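Bench notebook, hand-held gripper units, pad change and check
Mar 25, 2022
Written up by Dennis Mugo, work shared with Pak-hei Chang 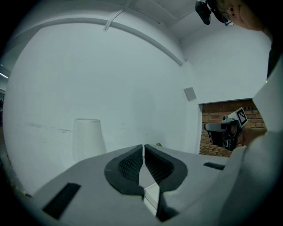

Finger pads on the near unit, tips almost together. Second unit held up at right, marker block on top.

Reason for the job: the units were closing unevenly. Pak-hei noticed it while going through the Tana recordings, where the left finger kept reaching the middle a little before the right. It didn't spoil the recordings but it makes the opening width hard to trust, and the Rustwood people want that number.

Took unit A first. Pads off, two screws each side. The screws on the left had been put in with too much thread lock and one of them needed the iron on it before it would move. Whoever does this next, use the McPhee driver from the top drawer. The cheap one rounds the heads.

Inside the left pad the ribs had picked up a lot of fine dust. Brushed it out dry, then wiped with alcohol and left it on a paper towel while I did the other one. No tears in either. I had a new pair printed and ready but put the old ones back. The spares stay in the bag marked A.

The real fault was in the linkage. The slider on the left had play in it that I could feel with a fingernail. Swapped the bushing, put a drop of light oil on the rail, wiped off the extra. Ran it open and closed 40 times by hand and checked the gap with feeler gauges at the start and end. Same reading both times, so I closed it up.

Unit B was better. Slight drag near full open, gone after cleaning the rail. Did not touch the pads on that one except to wipe them.

Marker blocks: both checked for wobble. B was fine. A had a loose screw under the block, tightened. If the block shifts at all the calibration is no good, so A has to be redone before it goes out again. Pak-hei ran the calibration after lunch, 400 frames, and threw out the first pass when the residual came up high on one side. The second pass was good. Both files are on the shared drive under the old naming, the one we have used since 2020. Please don't rename them, the Brasow script looks for it.

Trigger springs: A is getting soft. Still returns every time but slower than B. Not changing it today. We are out of that spring and the longer ones from the parts bin make the trigger stiff enough to hurt by the end of a session.

Cycle log for A stood at 129 sessions before this service. I started a new line under it so we can see how long the bushing lasts. The last one was put in last September and I had hoped for more out of it.

One disagreement to note. Pak-hei would put grease on the rails. I think grease holds the dust and we will be back in there sooner — oil for now on both, and we compare when the next bushing goes.

Still to do:
Order trigger springs, and bushings while we are at it, the drawer is down to one.
Print the screw torque values and tape them inside the lid.
Check the pad screws on A again after its next session.
Ask Rustwood if they want the Tana widths corrected or left as recorded.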